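From: Isabelle Fraser
To: deskthings list
Subject: Re: [deskthings] who made the first brass pencil clip?

Giorgia Russo wrote:
> The Feltamer catalog says their clip came first, patent and all.
> But I have a Clenska card of 144 with the same bend and the same
> two slots. Does anyone know which is older? Mine has 2377 stamped
> on the back, no date.

Giorgia — 2377 is a stock number, not a patent. Clenska stamped everything that way, my ruler tin has one too. So no help with the date, sorry.

Ursina Nägeli went thru this years ago. She thinks both firms bought from the same shop in Brirnutau and just put thier own name on the card. Makes sense to me. Same slots, same bend. Feltamer did file something but only for the little ball at the tip.

Can you measure the slot? Early ones are 3 mm, later ones narrower. Would settle it — mostly.

Orathai, still want the spare cards? Will mail in February.

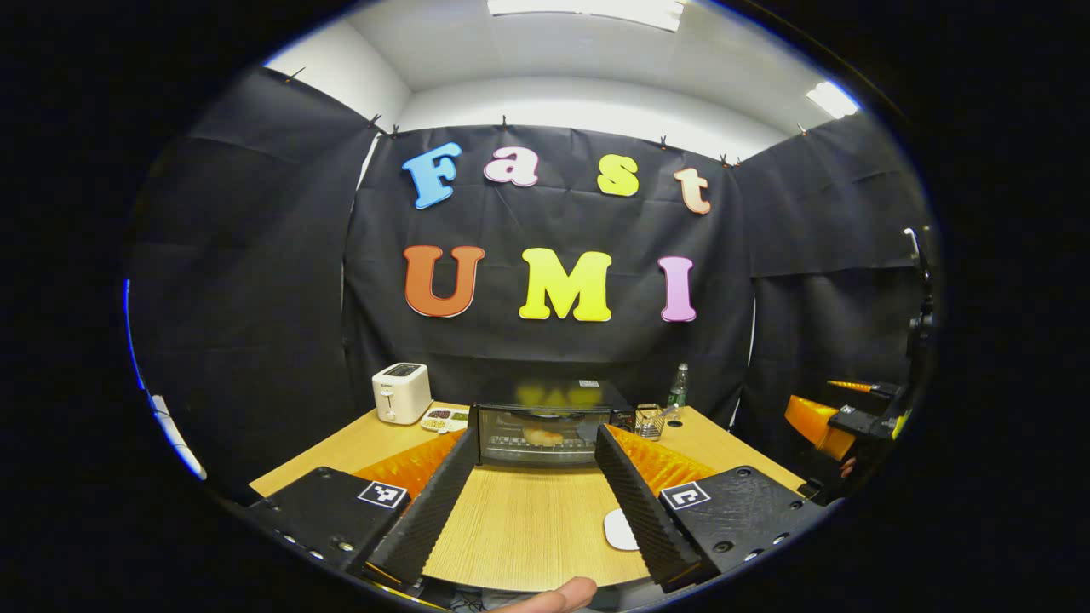 Ridged fingers, wood tabletop.

More tonight if I find Ursina's notes.

Isabelle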